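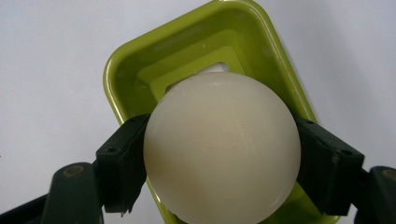 Kinusthorpe workshop compares fingers for hand-held grippers

A small workshop in Kinusthorpe has started to compare different fingers for hand-held grippers, and the first results are expected in February. The work is done by Barkow, a company which makes parts for sorting and packing machines, together with the engineering office Kowalczyk from the same town.

The question is simple. Many people who want to teach a robot arm a task now begin with a tool held in the hand. A person does the task with the tool, a camera on it records each movement, and later the arm tries to do the same with similar fingers. If the fingers are bad, the recordings are also bad, and no controller can repair this afterwards.

Barkow has chosen 11 pairs of fingers for the comparison. Some have flat and hard inner faces, and others are covered with a soft layer. Four of the pairs were drawn new for this project. Each pair must do the same work 100 times, with round, flat and thin objects, and the operators change places after every series so that the habits of one person do not decide the result.

Round objects are of special interest to the company. A ball touches a flat finger only on a very small area, and when the two fingers do not close evenly, it can turn or jump away. According to Barkow, customers often complain about this with fruit, soap and bath products, and they often solve it by pressing harder, which leaves marks on the goods. 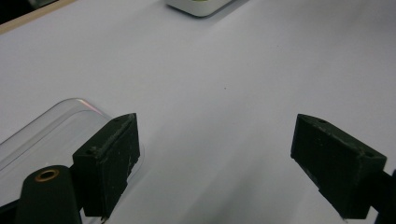 Plastic trays are also part of the program. An operator must put objects into them and take them out again, and must also move a tray when it lies flat on the table. This last task is less easy than it sounds. The rim of a tray is low, and a thick finger does not always find a place under it. Clear trays bring one more difficulty, for the camera this time, as their edges can be hard to separate from a bright table.

For this reason the team will repeat a part of the series with a second camera, which has a wider view. Kowalczyk is responsible for this part and also for the software, called Moslow, that sorts the recordings and marks the moments when the fingers open and close. The office plans to have 3000 recordings in Moslow before the fingers are mounted on a robot arm for the second stage.

The second stage will show whether a finger that is comfortable for a person is also good for the machine. The two companies do not fully agree here. Barkow believes that the flat, hard fingers will win because they wear slowly and are cheap to replace. Kowalczyk expects more from the soft ones, at least for round goods, and has asked for a longer test of the covering.

Drawings of the four new pairs will be given free of charge to technical schools in the region when the comparison is finished. Schools which want to receive them can write to the Barkow office in Kinusthorpe. The workshop will also open its doors to visitors for one afternoon in spring, from 2 p.m., and the time for registration will be announced later.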